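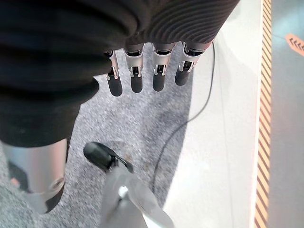
Une moquette grise mouchetée ne cache pas les taches, elle en retarde seulement la découverte, estime Yuzuki Takeda. Le constat vaut pour la plupart des salons d'exposition, où le sol reçoit en une journée le passage d'un mois domestique. Une trace brunâtre se traite par tamponnement, du bord vers le centre, avec un chiffon blanc à peine humide. Le frottement couche le velours et étend l'auréole.

## Le tapis et la table

Chez Prostley, le tapis gris clair à bord arrondi délimite le coin salon sur un sol beige rosé. La table basse au plateau de verre repose dessus. Avec un piètement sculptural, le poids se concentre sur peu de points — il faut donc tourner le meuble d'un quart de tour tous les 3 ou 4 mois, plateau déposé. 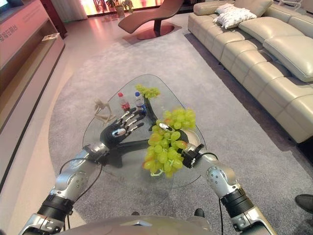
*Table basse à plateau de verre, raisin blanc et bouteilles d'eau.*

Le verre transparent impose une discipline d'usage. Le raisin posé à même le plateau laisse un film sucré, invisible de face, net en lumière rasante. Une coupe basse suffit à l'éviter. Pour les bouteilles, un dessous en liège mince. Le nettoyage se fait à l'eau tiède, environ 35 °C, puis à la microfibre sèche, sans produit siliconé.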